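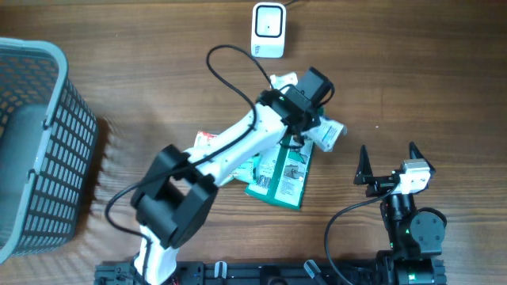

바 'Grollden' 운영회의 회의록

일시: 2025년 2월 28일, 영업 전
장소: 1층 바 안쪽 테이블
참석: Fabian Zaugg(점장), 홀 매니저, 바 매니저, 음악 담당, 입구 담당, 주방 1인, 회계(전화로 참여, 중간에 끊김)
불참: 주말 DJ (의견은 문자로 받음, 4번 안건에 반영)
기록: 홀 매니저. 급하게 적음. 틀린 데 있으면 단톡에 말해주세요

1. 지난 회의 확인
- 지난 회의록 이의 없음. 통과.
- 화장실 문고리 교체 완료. 여자 화장실 쪽은 아직 좀 헐거움. 다시 봐야 함.
- 외부 간판 조명: 견적 아직 안 옴. 바 매니저가 재촉하기로.
- 직원 식사 메뉴 건은 다음으로 또 미룸. 주방 쪽에서 항의 있었음. 다음엔 첫번째 안건으로 올릴 것.

2. 입장료
점장 제안: 주말 밤 입장료 4,000원 신설. 물품보관 포함.
- 입구 담당: 찬성. 지금은 들어왔다가 한바퀴 돌고 그냥 나가는 손님이 많아서 입구가 계속 막힘.
- 홀: 반대까지는 아닌데 단골이 싫어할 것. 일찍 오는 손님은 무료로 하자.
- 바 매니저: 입장료 받으면 첫 잔 할인이라도 있어야 말이 됨. 안 그러면 길 건너 Braminska로 다 감. 거긴 입장 무료.
- 점장: 거긴 술값이 비싸다. 비교 대상 아님.
- 여기서 좀 길어짐. 회계가 전화로 작년 숫자 불러줬는데 음질이 안 좋아서 못 적음. 메일로 다시 받기로.
- 결정: 3월 한 달 시범. 밤 8시 전 입장은 무료. 첫 잔 할인은 보류, 바 매니저가 원가 계산해서 가져올 것.
- 안내문 입구랑 SNS 둘 다. 문구는 홀 매니저가 초안. 한국어 영어 둘 다 넣기.

3. 물 제공
- 생수만 팔고 수돗물 안 주냐는 후기가 계속 올라옴. 홀에서도 매일 듣는 얘기.
- 바 매니저: 바쁠 때 물 달라는 손님 때문에 줄이 밀림. 바 끝에 셀프 물통 두면 해결.
- 주방: 컵은 누가 치우나? 지금도 유리컵 회수가 안돼서 마감 때 난리.
- 플라스틱컵 얘기 나왔는데 쓰레기 늘어난다고 점장이 반대. 다회용 컵으로.
- 컵은 Sundqvist에 견적 요청. 잔 납품 하던 데라 배송은 빠를 듯.
- 결정: 정수 물통 설치, 무료. 위치는 바 왼쪽 끝, 계단에서 안 보이는 쪽 말고 보이는 쪽. 바닥 매트 같이 살 것(미끄러움).
- 생수는 계속 팔되 메뉴판 맨 아래로 내림.

4. 음악 및 DJ 편성
- 요즘 초저녁에 너무 크다는 말. 테이블 손님들 대화가 안됨. 반대로 늦은 시간엔 약하다는 말도 있음.
- 음악 담당: 스피커 문제가 아니고 시간대별로 누가 볼륨 만지는지가 안 정해져 있음. 지난주에도 세 명이 번갈아 만졌음.
- 상한 90dB로 하자. 측정은 플로어 한가운데 기준. 측정 앱 말고 제대로 된 기계 하나 사기로. 음악 담당이 알아봄.
- 볼륨은 앞으로 음악 담당만. 없는 날은 점장. 손님이 부탁해도 직원이 직접 만지지 말 것.
- 장르: 하우스 비중 줄이고 가요 섞자는 의견(홀). 주말 DJ 문자 내용: "가요는 상관없는데 신청곡은 안 받겠다". 그대로 수용.
- 새 팀 Aren 데모 다같이 들어봄. 의견 갈림. 점장 좋다, 바 매니저 졸리다, 입구 담당은 뒤에 두 곡은 괜찮다고. 평일 밤에 한번 세워보고 결정.
- 게스트 명단은 DJ당 4명까지. 그 이상은 입장료 받음. 예외 없음. 명단은 공연 당일 오후까지 보낼 것, 문 앞에서 이름 추가 불가.
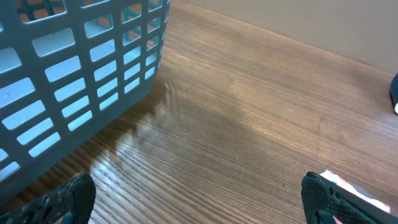
5. 입구 및 대기줄
- 줄이 옆 가게 문 앞까지 감. 옆집 사장님이 두번 찾아오심. 정중하게 말씀하셨지만 다음엔 안 그럴수도.
- 줄 방향을 반대로, 주차장 벽 쪽으로. 바닥에 테이프 표시.
- 입구 담당: 혼자서 신분증이랑 줄 관리 같이 못함. 주말만이라도 한 명 더.
- 점장: 인건비 부담. 입장료 시범 결과 보고 정하자. 그전까지는 피크 시간에 홀에서 한 명 지원.
- 홀 매니저(나): 그러면 홀이 빔. 기록에 남겨달라고 해서 남김.
- 흡연 손님 재입장은 손목 도장으로. 도장 잉크 안 번지는 걸로 다시 살것. 지금 건 땀에 다 지워짐.
- 신분증 없으면 단골이어도 안됨. 점장이 다시 한번 강조함.

6. 후기 대응
- 나쁜 후기에 바로 답글 달지 말 것. 지난달에 누가 새벽에 단 답글 때문에 캡처가 돌았음. 누군지는 안 따지기로 함.
- 답글은 점장만. 초안은 홀에서 써도 됨.
- 플로어가 텅 비어 있었다는 후기: 평일 얘기로 보임. 평일엔 플로어 조명 줄이고 테이블을 앞으로 당기자는 의견. 돈 안 드니까 다음주부터 바로 해보기.
- 좋은 후기도 공유 좀 하자고 바 매니저가. 단톡에 올리기로.

7. 기타
- 락커 열쇠 분실분 복사 필요. 입구 담당.
- 제빙기 소리 이상함. 기사님 부를것. 더 미루면 여름에 고생한다고 주방이 강하게 말함.
- 바 쪽 의자 하나 흔들림, 일단 창고로 뺌.
- 분실물 상자가 꽉 참. 오래된 건 사진 찍어서 SNS에 한번 올리고 정리.
- 심야 퇴근 택시비 지원 문의 있었음. 회계 전화가 끊긴 상태라 답 못함. 메일로 확인.
- 단톡 알림, 마감 후엔 급한 일만.

할 일
점장: 평일 Aren 날짜 잡기, 옆집 사장님께 인사, 후기 밀린 것 답글
바 매니저: 첫 잔 할인 원가, Sundqvist 견적, 간판 조명 재촉
홀 매니저: 입장료 안내문 초안, 테이블 배치, 분실물 정리
음악 담당: 소음 측정기, 시간대별 볼륨표 만들어서 부스에 붙이기
입구 담당: 줄 테이프, 도장 잉크, 열쇠 복사
주방: 제빙기 기사님, 컵 회수 동선 짜오기
회계: 작년 주말 숫자 메일, 택시비 가능한지

다음 회의: 입장료 시범 끝나고. 날짜는 단톡 투표로. 직원 식사 건 첫번재로.
오픈 준비 때문에 여기서 마침.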